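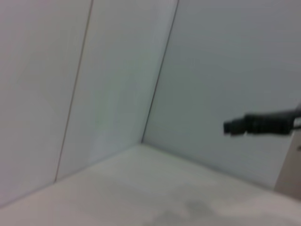 White panels and an inside corner

4 min read

About Gavwood

Gavwood began in a rented garage with one workbench, a borrowed table saw and a very patient landlord. Châu Tôn had spent years fitting kitchens for other people's companies, and she kept running into the same trouble: good cabinets going into crooked old houses, with gaps you could lose a pencil in. She thought there had to be room for a small shop that measured everything twice, built for the house in front of it, and picked up the phone when a customer called. So she opened one, in January, in the coldest week anyone here can remember, and her first job was a linen closet for the landlord.

We've grown a good bit since then (we have heat now, for one thing!), but we still think of ourselves as a neighborhood shop. We design, build and install closets, pantries, mudroom benches and built-in shelves for homes all over Pronholm and the towns up the valley. Most of our customers come to us through a friend or a sister-in-law, and quite a few come back years later when the baby's room needs to turn into a teenager's room, or when a parent moves in and the downstairs den has to become a bedroom with a proper place to hang things.

How we work

Everything starts with a visit. One of us comes to your house, drinks your coffee if you offer it, and asks a lot of questions about how you live. Do you fold or hang? Who is the tall one? Where do the boots end up, as opposed to where you wish they would? Then we draw something up, you tell us what's wrong with it, and we draw it again. We don't charge for the second drawing, or for the third.

The building happens in our shop on Guillot Street, which has been our home since we outgrew the garage. It's 1,000 square feet of sawdust and radio, and you're welcome to stop in and see your project while it's on the bench. Kids like the offcut bin, and they can take what they want from it.

Installation is done by the same people who built your cabinets. We settled on that early and we've never wanted to change it. If a wall leans, and in these old houses they nearly all do, the person holding the panel knows how it was made and how much can be trimmed from it.

A few other things

Last year we took over the workshop side of Felavero, the furniture repair business two doors down, so we can now fix a wobbly chair or a stuck drawer as well. Bring it by in the morning if you can, as the afternoons get loud.

We also teach a beginners' evening class in the spring and fall. It fills up early, but call and ask anyway, and we'll put you on the list.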